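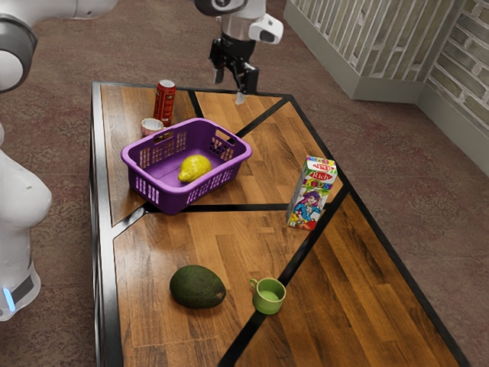
A fault in a simulation is not a real fault, a reader from Devomstead wrote to me after my last column, and it should not be reported like one. No fruit was crushed, no person was near the arm, and the whole thing could be started again with a key. Why frighten people with it?

I have thought about this letter for several days, and I still believe the reader is wrong. I would like to explain why, with the case that we had in Iltport in November.

The task was simple. The arm has to pick up a lemon and put it in a purple basket, let go of it, and move away. There are other objects on the table, a red can, a small cup, a mug, an avocado and a juice carton, and the arm should leave them where they are. We ran this task 153 times in the Zoëga simulator, mostly during the night, and on Thursday morning the report said that every run was a success.

I am not a suspicious person by nature, but I have worked with robot arms long enough to not like a perfect number. So I asked to see the recordings. In 70 of the runs the lemon was in the basket and the fingers were still closed around it. The arm stayed like this until the time was finished. It never let go, and the report called it a success.

The reason was one line in the scoring. The line asked if the lemon was inside the walls of the basket. It did not ask if the gripper was open, and it did not ask if the arm had gone away from the table. When the arm held the lemon low enough, the answer was yes and the run got its green mark.
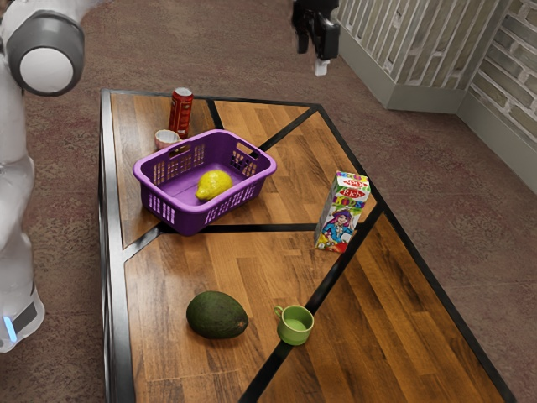 Two faults, one name

Some colleagues called this "the scoring bug", and when the line was corrected they considered the matter closed. I think that we had two faults and that we gave a name only to the smaller one. The arm did not release the object. This is a failure of the control, and it would be there with any scoring. The wrong line of code only kept it hidden from us.

I insist on the difference because it changes what you do next. If you have a scoring bug, you correct the line, you run the report again and you get an honest number. If you have an arm that does not open its hand in almost half of the runs, you should stop and find out why before you do anything else. We did the first thing in one afternoon. For the second thing we needed 8 days, and during these days there was a lot of impatience in the building, some of it mine.
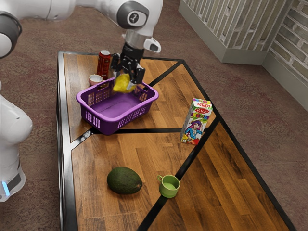
What worried me most was the plan for the week after. The same control program was supposed to go to the real arm, which we rent from Dinasero, and there people put the objects on the table by hand. I ask you to imagine a person who sees that the arm has stopped above the basket. The screen says "success". The person believes the screen, as people do, and reaches in to take the fruit out for the next run. The arm has not finished. It is still holding, its motors are still on, and its program is waiting for a moment that may come or may not.

I do not say that this person would be hurt. The forces are limited and there is a stop button on both sides of the table. But a safety rule which depends on a person who reads a screen is as good as what the screen says, and ours was saying something false.

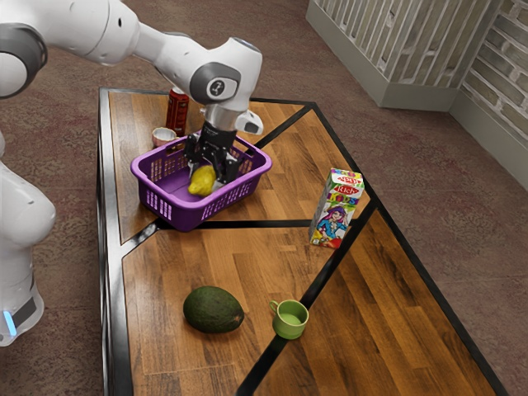
You cannot check every state, one of the younger engineers answered when I said this at lunch. If you wait until the scoring is complete, you will never run anything at all.

It is a fair objection and I do not want to pass over it. It is true that we will always forget some condition. I forgot this one too; I had read the scoring file in October and I saw no problem in it. What I ask for is smaller. Before a program goes from the simulator to a real arm, somebody should watch the last seconds of the recordings - with their own eyes, including the ones that are marked as good. We usually watch only the failures, as they are more interesting and there are fewer of them. In our case there were no failures to watch, so we would have watched nothing.

I would also like the word "success" to be taken off the screen next to the real arm. It could say "arm moving", "arm holding" or "arm at rest". These are things that a person needs to know before they put a hand over a table. If the lemon was placed correctly can be written in the report and read later, at a desk.

To my reader in Devomstead I would answer that the simulator is the place where I prefer to find such things, and for this reason I will continue to write about them as faults. The release problem was in the end a timing matter: the command to open was sent while the arm was still moving down, and it was ignored. It is corrected now. The screen still says "success", and I have asked again this week to have it changed.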